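An Afternoon Among the Mugs at Dolholm

July 2025
By Uriel Cortés

The sign at the end of the road says DOLHOLM HOUSEWARES – VISITORS WELCOME, and somebody has taken the second half seriously. I was welcomed in the parking lot, welcomed at the door, and welcomed again at a desk where I signed a form promising not to touch the press. I had driven 39 miles to look at cups. It seemed late to start asking for dignity.

Open day at Dolholm comes twice a year, once in January, when the heating is reportedly a topic of its own, and once in summer. I went in summer. There were 100 places on the list and most of them had been taken by people who were clearly repeat customers. They wore comfortable shoes. They knew where the coffee was. One couple had brought their own seat cushions, which I found excessive until I met the benches.

The tour starts in the metal shop, where flat discs go into a machine and come out the other side having been persuaded to be cups. Our guide was a woman in a gray apron with a voice built for the job. She explained deep drawing over the sound of deep drawing. I caught maybe half of it. The half I caught was good: the disc doesn't like being pushed, so you push it in stages and let it get used to the idea. I've had jobs like that.

After the presses comes trimming, and after trimming comes the rim. I hadn't given a rim ten seconds of thought in my life, and I now own several opinions. A raw edge would cut your lip, so it gets rolled outward, and how far it rolls decides whether the mug drips down its own side when you put it down. The guide passed around two samples, one right and one wrong. I couldn't tell them apart. The seat-cushion couple could, and were nice about it.

Then handles. Dolholm buys its color from a supplier called Erkano and has done so for years, apparently without a single argument about blue. Green is another matter. There are 7 greens on the sample board by the handle room, and the guide told us that customers write letters about them. People want the one that was discontinued. People want the one that replaced it to be discontinued. The pale ones sell best in the northern stores, and she offered no theory for this. A man behind me offered four.

By then we had been on our feet for well over an hour and it was a relief to be let into the showroom, where the tables are. Dolholm doesn't make tables. The furniture comes from Sellberg, up the road, under an arrangement in which each company shows off the other's goods and both pretend this is a coincidence. I'd come for the mugs, but I spent more time on the Sellberg end of the room, mostly looking straight down like a man who has dropped a contact lens.

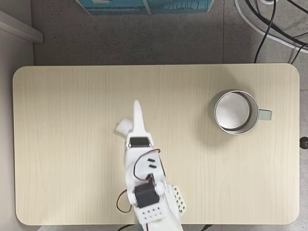 Mint handle, pale wood. The corners are as round as they look.

I liked this pairing more than I was prepared to. The grain is fine and quiet, pale streaks on slightly less pale streaks, and it gives a mug somewhere to stand without competing with it. The mug's silver-gray rim is plain, and inside, the bottom has a brushed look that I had by now been trained to approve of. The handle is a short, rounded loop. It's the green of toothpaste, or of a hospital corridor in a country with good hospitals. In the handle room I'd thought it looked timid. Against light wood it looks like a decision.

The rounded corners deserve a word, and I'm qualified to give it, having a bruise on my hip from the table I own at home. Sellberg's man at the showroom said the curve was settled by making cardboard corners in different sizes and taping them to a desk in a busy office until people stopped swearing. I don't know if that's true. He told it well, and he told it again to the next group with a different office.

Lunch was in the canteen and was soup. The soup came in the company's own mugs, a smart piece of salesmanship with one flaw, namely that everyone discovered at the same moment how well metal conducts heat. There was a certain amount of passing from hand to hand. The handles stayed cool, I'll give them that. The guide, who must have seen this happen at every open day since she started, ate a sandwich.

I had planned to skip the talk in the afternoon and am glad I didn't. It was given by a retired toolmaker, and the title was "Langat," which turned out to be the name of Dolholm's first mug and of the hill behind the factory. The Langat was a terrible mug. He was cheerful about this. It was too tall, it tipped, and the handle was fixed on so low that pouring out the last inch of coffee meant raising your elbow to the level of your ear. They made 847 of them before someone senior tried to drink out of one. He had brought his own along in a sock. It was handed down the rows and every one of us lifted an imaginary last inch of coffee to our mouths, elbows out, like a flock of something about to take off.

Questions went on longer than the talk. Can you put them in the dishwasher? Yes. Can you put them in the microwave? A silence, then no. Would the company consider bringing back the old green? He said he'd been retired for a long time and that this was one of the reasons.

The shop is on the way out, and you can't reach the parking lot without passing through it. I have no complaint about this. The seconds are on a shelf at the back with a pencil mark on the base of each to show what's wrong, and I stood there trying to find the fault on one after another and failing, exactly as I had with the rims. A small boy next to me was finding them all.

I bought two seconds with pale green handles. I didn't buy a table. I did stand beside one for a while and ask what it would cost to have it delivered, in the offhand tone people use when they already know where it would go, and the Sellberg man wrote a number on the back of a leaflet and folded it before giving it to me. It's still in the glove compartment. The next open day is in January, bookings at the front desk, and if you go, take a cushion.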